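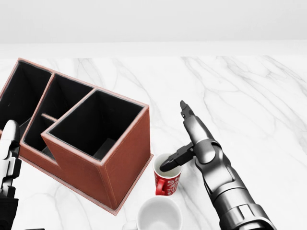
My morning at the magistrates' court

In September I went to court for the first time in my life. I was only a witness, but I slept badly for two nights before it.

The case was about a bicycle shop in Basley. Somebody had bought two bicycles there with a stolen bank card, and I was standing behind him in the queue, so the police took my statement. Then I heard nothing for 134 days. I had almost forgotten the man's face when the letter came.

I had to be there at nine. My neighbour Azadeh Ghorbani drove me, and we paid 14 pounds for parking, which she still mentions. A lady at the desk gave me a form and showed me the room for witnesses. The owner of the shop, Mr Kazemi, was already sitting there with his coat on. We were told not to discuss the case, so we discussed his knees and the price of tyres.

At half past eleven the prosecutor came in and said that the defendant had changed his plea to guilty. We could go home. I asked if I could at least watch, and she said yes, the public seats were open.

So I saw the last part. He was younger than I remembered. He must do 100 hours of unpaid work and pay the shop back, a little every month. The chairwoman of the bench spoke slowly to him and asked twice if he understood. He said yes both times, very quietly.

My travel claim is still on the kitchen table. I must send it before the end of the month, and I cannot find the parking ticket. Azadeh thinks she threw it away.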